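Inicio | Reseñas | Normas y guías | Taller | Contacto

Lisum, cuaderno de buenas prácticas para grabar con pinzas de mano: lo que sirve y lo que falta

Compré el cuaderno Lisum en agosto, después de leer una recomendación de Ottilie Schnyder en el boletín de Grarnusia. El español no es mi lengua materna y pido paciencia al lector, pero he trabajado con el texto el tiempo suficiente para dar una opinión. Es un libro pequeño, de espiral, con fichas que se pueden sacar y colgar en la pared. Lo publica Skovovora y está dividido en 9 capítulos.

Mi interés era muy concreto. Grabamos demostraciones con dos pinzas de mano, una en cada mano del operador, para que después un brazo aprenda las tareas. Cuando trabaja una sola persona, cada uno tiene sus costumbres y no pasa nada grave. Cuando hay varios turnos, las costumbres se mezclan y los datos también. Necesitábamos unas reglas escritas por alguien con experiencia.

El mejor capítulo es el segundo, sobre la preparación del puesto. Pide fijar la superficie de trabajo y anotar su posición antes de la primera toma. Pide también que los cables tengan siempre una salida hacia el operador o hacia un lado, nunca por encima del objeto. Son cosas sencillas, pero están explicadas con orden y cada regla lleva un código que se puede citar en el registro. «Toma repetida por 2.4» es más útil que «toma mala», y esto lo agradecí mucho.

El capítulo cinco trata de las posiciones de inicio. Según Lisum, la mano que no trabaja debe quedarse baja, abierta y visible, en un lugar acordado. Sandro Martinelli, que coordina nuestras grabaciones, estaba en contra de esta regla porque le parecía rígida. Ahora la aplica, aunque permite que la mano libre ayude si el objeto se tuerce, y apunta la excepción.

La parte más débil es la de limpieza. Ocupa dos páginas y habla casi solamente de los dedos de la pinza. De la superficie dice «debe estar limpia» y pasa a otro asunto. Yo esperaba un criterio: qué resto se tolera, con qué se quita, quién decide. La guía de Sutter, que usábamos antes, es más aburrida de leer, pero en este punto es mejor y propone una revisión al principio de cada turno. Tampoco encontré nada serio sobre objetos blandos. Las fichas suponen cajas, vasos y piezas rígidas.

Tarea de prueba: colocar un sombrero en su soporte. 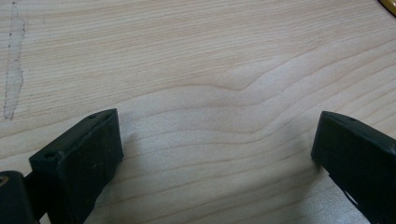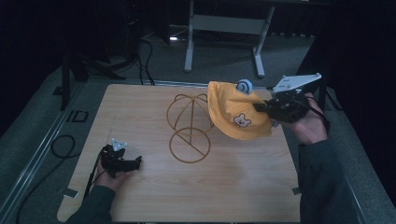 El precio me parece correcto para un equipo y un poco alto para una persona sola. La licencia permite fotocopiar las fichas hasta 1.000 veces, cifra que no vamos a alcanzar. Para decidir si me quedaba con el cuaderno, comparé sus reglas con nuestra tarea, y el resultado es desigual. La tabla sujeta al suelo con tiras de cinta gris cumple la regla de fijación, y la pinza izquierda, abierta y baja sobre la madera, está como manda el capítulo cinco. En cambio, el resto translúcido que se ve en la madera, parecido a cinta vieja o adhesivo seco, no tiene código en Lisum; lo apuntamos en «observaciones» con nuestras palabras. Para el sombrero amarillo, cogido por el borde superior y con el ala caída, tampoco hay ficha que diga por dónde se debe agarrar una tela, y escribimos una propia siguiendo el mismo formato.

Escribí a la editorial para preguntar por estas dos faltas. Me contestaron con amabilidad que preparan un suplemento, sin fecha. Si incluye materiales textiles, lo compraré.

Mi nota es de 4 sobre 5. Lo recomiendo a los grupos que empiezan y que todavía no tienen un registro común. Quien ya usa la guía de Sutter puede pedir prestado el cuaderno, leer los capítulos dos y cinco y copiar el sistema de códigos.

Contacto con la redacción | Aviso legal | © Todos los derechos reservados | Volver arriba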